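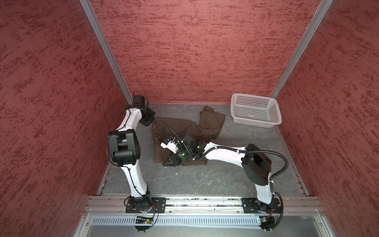 Figura 1. Célula de dois braços com a peça de roupa castanha e o cesto branco. A pinça do braço direito está pousada sobre o tecido.

Como medir a taxa de preensão de tecidos numa célula de dois braços

Atualizado em 4/9/24 por Annag Menzies, com correções de Krishnamoorthy Rajan

Este tutorial descreve o procedimento usado no laboratório de Gornotthorpe para comparar políticas de manipulação de roupa. A tarefa é simples de enunciar: pegar numa peça amarrotada e colocá-la no cesto. O difícil é obter números que outra pessoa consiga repetir. O texto parte do princípio de que os braços já estão montados, calibrados e a responder ao controlador. Se ainda não chegou aí, comece pela página de calibração.

O método chama-se Halel nos nossos scripts e é esse o nome que aparece nos ficheiros de configuração. A ideia é separar o resultado de cada ensaio em fases, em vez de registar apenas sucesso ou falha. Duas políticas com a mesma taxa final podem falhar em momentos muito diferentes, e a taxa final sozinha esconde isso.

O que é preciso

Uma célula com dois braços e pinças paralelas.
Uma câmara de pulso em cada braço que vá ser avaliado.
Uma câmara fixa com vista para toda a superfície de trabalho.
Uma peça de roupa de cor lisa, que contraste com o fundo.
Um cesto leve, de bordo baixo.
O pacote de avaliação, versão 2 ou posterior.

Passo 1. Fixar a geometria

Marque a posição do cesto com fita por baixo, nos cantos, e não volte a mexer na fita até ao fim da série. Um desvio de poucos centímetros altera a trajetória de transporte e mistura-se com o efeito que se quer medir. No nosso caso o cesto fica num canto do fundo, junto à parede direita, um pouco rodado. Essa rotação faz parte da configuração e está registada no ficheiro de cena.

Verifique também os cabos. O tubo corrugado que sobe da pinça e passa por cima do cotovelo precisa de folga suficiente para o braço se esticar na horizontal. Leve cada braço à extensão máxima, em modo manual e devagar, e observe as abraçadeiras. Se alguma puxar, corrija antes de gravar o primeiro ensaio.

Passo 2. Definir a configuração inicial do tecido

Não coloque a peça à mão tentando imitar a posição anterior. As pessoas têm tendência para deixar pregas fáceis de agarrar, sobretudo depois de verem o robô falhar várias vezes. Use o procedimento de queda: segure a peça por um ponto escolhido pelo script, leve-a até à altura indicada e largue. Aceite o que sair.

Há duas exceções. Se parte do tecido cair em cima de um dos braços, repita a queda. Se cair dentro do cesto, repita também. Uma prega alta encostada à parede do fundo não é motivo para repetir. É uma configuração válida e das mais informativas, porque obriga a política a escolher entre a prega e a zona espalmada.

Passo 3. Escolher o braço ativo

Na versão atual do método só um braço tenta a preensão em cada ensaio. O outro vai para a posição de espera e mantém-se lá. Convém que essa posição seja sempre a mesma, até porque o braço parado entra no campo de visão da câmara fixa e a política pode aprender a depender dele. Unnur Hauksdóttir encontrou esse problema nos dados de Stosville: bastava mudar a posição de espera para os resultados caírem, mesmo com o tecido no mesmo sítio.

Passo 4. Correr a série

Uma série completa tem 169 ensaios. Divida-a em blocos e alterne as políticas entre blocos, por ordem sorteada. Correr primeiro todos os ensaios de uma política e depois todos os da outra é mais cómodo, mas o aquecimento dos motores e o desgaste dos dedos da pinça vão parar inteiros à segunda.

O limite por tentativa é de 15 segundos, contados desde o primeiro movimento do braço ativo. Passado esse tempo, o script interrompe a tentativa e pede a classificação. Não prolongue uma tentativa que pareça estar quase a resultar.

Passo 5. Classificar por fases

Cada ensaio recebe uma das etiquetas seguintes, correspondente à fase mais avançada que foi atingida.

Aproximação: a pinça não chegou a tocar no tecido.
Contacto: os dedos tocaram no tecido, mas não houve fecho sobre ele.
Fecho: a pinça fechou com tecido entre os dedos.
Elevação: a peça deixou de tocar na superfície, no todo ou em parte.
Transporte: a peça chegou à vertical do cesto.
Depósito: a peça ficou toda dentro do cesto depois de largada.

A distinção entre contacto e fecho é a que mais discordância gera. A imagem da câmara fixa raramente chega para decidir, porque a própria pinça tapa os dedos. Use a câmara de pulso, e compare com a abertura medida pelo motor. Uma imagem isolada dos dedos a pressionar o tecido, como na Figura 1, permite marcar contacto e nada mais.

Peça a uma segunda pessoa que classifique uma amostra dos ensaios sem saber qual era a política. Na última série, Shona Matheson reviu um bloco inteiro e discordou em 9 ensaios, todos entre contacto e fecho. Foi depois disso que passámos a exigir a leitura da abertura.

Passo 6. Ler os resultados

O script de análise produz uma curva por política, com a fração de ensaios que atingiu cada fase. Procure a fase em que a curva desce mais. Uma queda entre aproximação e contacto aponta normalmente para erro de profundidade ou de calibração. Entre contacto e fecho, o mais frequente é a pinça descer sobre uma zona plana, onde o tecido desliza em vez de dobrar. Quedas depois da elevação costumam dever-se a preensões com pouco tecido.

Compare as curvas por tipo de configuração inicial, e só depois o total. Na série de junho, as duas políticas testadas tinham totais parecidos, mas a Hafstein procurava quase sempre as pregas altas e perdia desempenho quando o tecido caía espalmado.

Limitações

O método foi testado com peças de cor lisa. Padrões e tecidos brilhantes não foram avaliados. A classificação continua a depender de uma pessoa, e a queda não cobre roupa dobrada nem empilhada. Morven Swanson está a preparar uma variante com os dois braços ativos, que vai precisar de etiquetas próprias para a passagem do tecido de uma pinça para a outra.

Os ficheiros de cena e o modelo da folha de classificação estão na pasta do projeto, no diretório avaliacao.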